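Keep the bottom shelf empty-ish

11 January 2022

Everybody has a theory about small kitchens. Mine is short. Buy less shelf, use one basket, leave the flat part alone.

I've lived in three apartments in Braddale and every one came with the same advice from somebody. Go vertical. Stack it. Hang it from the door. So I went vertical. By July I had a tower by the fridge that held 60 things and I used maybe five of them. The rest was jars. Vinegar I'd bought twice. A lemon gone hard as a golf ball behind the flour.

Storage people love a full shelf. Look at any page in the Wendley catalog, every board loaded edge to edge, little labels, matching tubs. Lovely. Now take something out from the back. Go on. You need a second surface just to put down what was in front of it, and the second surface is covered too becuase you bought the counter rack as well.

What I want from a shelf is to see the wall through it. Wire sides, plain wood boards, two of them, done. You know in one glance what's there and what's run out. Solid sides hide stuff and hidden stuff rots.

And one basket. Yellow, blue, who cares, as long as it has holes in the sides and you can grab it by the rim. Fruit goes in it. Not mail. Not batteries, not the tape measure.
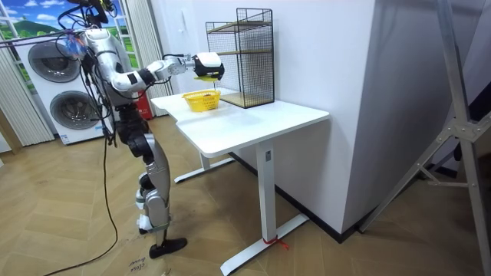
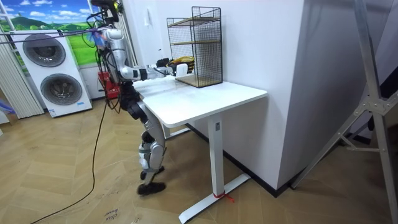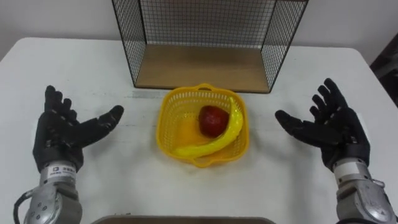

The yellow basket with the apple and banana in it. 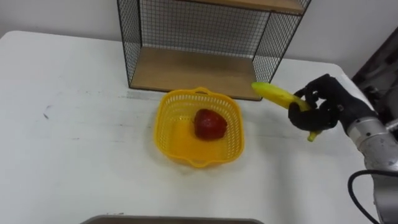

Fruit is where I lose people. They say it belongs in the fridge, or in a big bowl in the middle of the table like a painting. The bowl is worse. A bowl is a pit. The bottom layer gets squashed and you find out by smell. A small basket holds a few pieces, air gets in, you eat them and buy more. Yes that means more trips to the store. I walk past one anyway.

The other complaint is cost, wire and wood being "designer" now. Radwan will sell you a rack with a name and a brochure for 259 dollars. Don't. Mine was a third of that and came out of a shop that was closing down. One board is slightly warped, fine, onions go on that side.

A reader wrote after my last piece to say she'd spent 1,655 on a pull-out pantry and loves it. Good. I believe her. I'd also like to see it in two years, when the runners stick and there are 100 packets of something at the very back where the arm doesn't reach.

Wiping down matters too and no one ever puts it in the plan. A basket lifts off in one go, you do the tabletop, you put it back. Ten seconds. A row of eleven canisters, you will wipe around them forever, and there'll be a ring under each one. I used a Wetex cloth on mine for a month before I gave up and moved the lot into the cupbord.

So before you buy another organizer, try taking one away. Leave the bottom board with a gap on it. See how long you can stand it. I lasted a week before I wanted to put something there, and what I put there was the toaster, and I took it off again the next morning.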